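Ticket 247 — wrist cam blurry in teleop demos, placement drifts off the tape cross
Opened by: Shona Nepia, Mevwood cell
Assigned: Rawiri Tautahi
Priority: medium (was low)

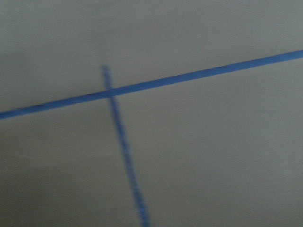

Wrist cam still, tape cross on the work surface. Short strip smeared, long one mostly OK.

Shona N.
Recording demos for the place-on-cross task, Trornel leader arm driving the follower. Two problems, maybe the same problem.
1. Wrist frames smear when I move in toward the cross. Stationary frames are fine.
2. Played back a demo and the follower stops short of where I put it by hand. Not every time.
Already tried: restarted the recorder, reseated the camera cable both ends, wiped the lens. No change.
Need this sorted before I record the rest, don't want to throw out another batch.

Rawiri T.
What's exposure set to? And is it on auto.

Shona N.
Auto. Never touched it. Where do I even see the value

Rawiri T.
Cavex panel, camera tab, bottom row. Read it with the overhead lights how you normally have them.

Shona N.
Says 4,000. No units??

Rawiri T.
Microseconds x 10 on that build, label got dropped. So 40 ms, way too long for anything moving. Take it off auto, set 500, turn gain up until the tape looks blue again. Lock white balance too while your in there.
Your still has one side darker than the other. Auto exposure may be chasing that. Can you even out the light at all?

Shona N.
Turned the bench lamp to face the wall, bit flatter now. Set 500, gain up. Picture is grainier but the tape edges hold when I move. Did a slow pass and a fast pass, fast one still a little soft. Can live with it.

Rawiri T.
Grain is fine for training. Blur isn't.
Now the drift. Are you demoing with speed scale on?

Shona N.
Think so. It was on when Ormsby handed the cell over. Is that bad

Rawiri T.
Could be. If scale is on, the follower lags the leader and the log saves leader pose, not follower pose. You see the arm land right because you wait for it. Playback doesn't wait.
Turn scale off, re-home both arms, record 4 demos. Pause over the cross before you open the gripper. Then play back all 4 and send me the logs.

Shona N.
Done. 3 land on the cross, the last one short by a tape width. I rushed the pause on that one I think.

Rawiri T.
Yep, log shows gripper open while the follower is still moving. Delete it and redo. Also switch the recorder to save follower pose, it's the second checkbox under Streams. Leave both on if disk allows.

Shona N.
Redone with follower pose on, lands OK. Other 3 still OK.
Question — do the old demos need to go? There's a whole folder from before.

Rawiri T.
Don't mix them in. Move to a folder called old_auto_exp and leave it out of the training list. Might be able to fix the pose timing later but the blurred frames stay blurred.

Shona N.
Moved. Also the cross isn't square, does that matter? I can retape.

Rawiri T.
Leave it. Retape and you've got two different targets in one set. Just don't let anyone peel it up.

Status: camera settings fixed, saved as profile on the cell PC. Pose logging fixed. Exposure units label reported to Cavex, still open.
Leaving ticket open until Shona finishes the next batch.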